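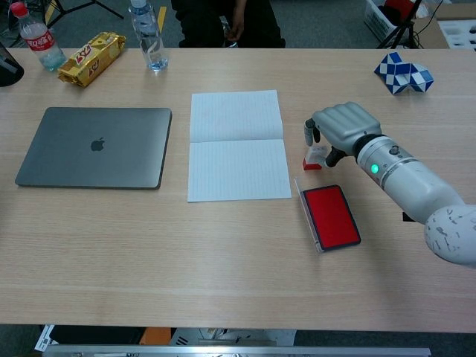 Right, quick one before the kettle boils. Stamping. I said in February I'd write up how I do the date and initials thing in the notebooks and then I didn't, so now I am, in one go and probably with mistakes in.

Background for anyone new. I keep my order book on paper. Lined notebook, one line per parcel, and when the parcel has gone the line gets stamped. Small stamp, red ink, done. I do have a laptop and there is a spreadsheet on it and I hate the spreadsheet. It gets filled in on the last day of the month with a biscuit and a bad temper. The notebook is the real one.

I've been doing it this way since I moved up to Wekcombe, so that's 9 notebooks now, all on the shelf over the radiator which has made the covers curl. Must move them. Have been saying so for two winters.

The pad first, as that's what goes wrong. A new red pad is far too wet. You get a great fat blob and it comes through to the other side of the page, and then the next page has a pink ghost on it for ever. My first notebook is basically all ghosts. What I do now is open a new pad, press a bit of kitchen roll on it, lift, press again, and leave it with the lid open for as long as it takes to drink a tea. Then it's fine for months. When it starts going pale in the middle I work round the edges for a bit – there's always more ink in the corners than you think – and then I re-ink. A few drops, spread with the back of an old spoon, overnight with the lid shut. Don't do it and then go straight to stamping. I did that with the Follholm order and had to write out three pages again.

Lid shut when you've finished!! I know. I know. But I've dried out two pads by going to answer the door.

The stamp. Mine is a little rectangular one from Makris, the stationers at the bottom of the hill, who make them up while you wait if you catch them before lunch. It has my initials and a box for the date, and I write the date in by hand. People ask why I don't get one with the little rubber wheels. Had one. The wheels stick, the year runs out, and one whole spring everything I sent was dated the 31st of something, including things sent in months that haven't got a 31st. Pen is fine.

Tap, don't squash. Two light taps on the pad and have a look at the face of it. You want it shiny but not with beads along the edge. If there's beads, tap it on scrap. Then straight down on the paper, hold for a second, straight up. No rocking. Everybody rocks. I rocked for years and thought I had a faulty stamp, and took it back to the shop, and was shown very kindly how to use a stamp.

What's underneath matters more than I expected. A hard table with one sheet of paper on it gives you gaps, the middle prints and the corners don't. A whole notebook underneath is much better as there's some give in it. Except at the start and the end of the book, when one side is thick and the other is thin and nothing sits flat. I shove a folded tea towel under the low side. Looks daft, works. Also turn the book so you're not reaching across the open pad, or your cuff goes in it. Red cuffs on every jumper I own.

Where on the line. Right hand side, always, close to the margin but not over it. I used to stamp wherever there was room and then you can't run your finger down the page and see the holes. The holes are the whole point, a hole is a parcel that's still in the hall. Found one in January that had been sitting behind the coats since before Christmas. Sorry again to the lady in Midine, who was very nice about it, nicer than I'd have been.

Table. I can only do this with a clear table and I have never once had a clear table. Laptop shut and pushed over to the side, drinks up at the back with the tops ON, snacks at the back as well and you may not have one until the pad is closed. That last rule came in after crumbs. Crumbs in an ink pad don't come out, they just swell up and go red and print a small lump on everything. I picked at one with a pin for half an hour and made a hole.

Paper – cheap is ok. I've tried the thick cream stuff and the ink sat on top and smeared when I turned over. The ordinary white with the thin blue lines soaks it up nicely and you can close the book after a minute. I buy them in packs of 5 and that does me a good while. Narrow lines are no use to me, the stamp ends up over two rows and then it isn't clear which one has gone.

Cleaning. Stamp it on scrap till it's nearly clear, then a damp cloth, then a dry one. Baby wipes are all right now and again. No soap, no scrubbing with a toothbrush, whatever the person at the craft fair said (I lost the tail off a letter that way). Fingers – lemon juice, or just wait. It's gone by teatime the next day.

Somebody asked in the comments last time if it's worth it for so few parcels. I sent 70 last month, which isn't many I suppose, but it's plenty to lose track of, and stamping takes me less time than finding the password for the laptop. Also I like it. The thunk. End of the afternoon, radio on, thunk thunk thunk down the page.

Things I still haven't sorted: a second colour for returns (blue? green? the green pads all look black to me), something flat to keep the stamp in so it stops rolling about in the drawer with the batteries, and whether I can get the red out of the oatmeal jumper. If anybody has managed that with wool please say how, and what temprature, because I'm not risking it again after the cardigan.

Kettle's been boiled for ages. Off to do this week's.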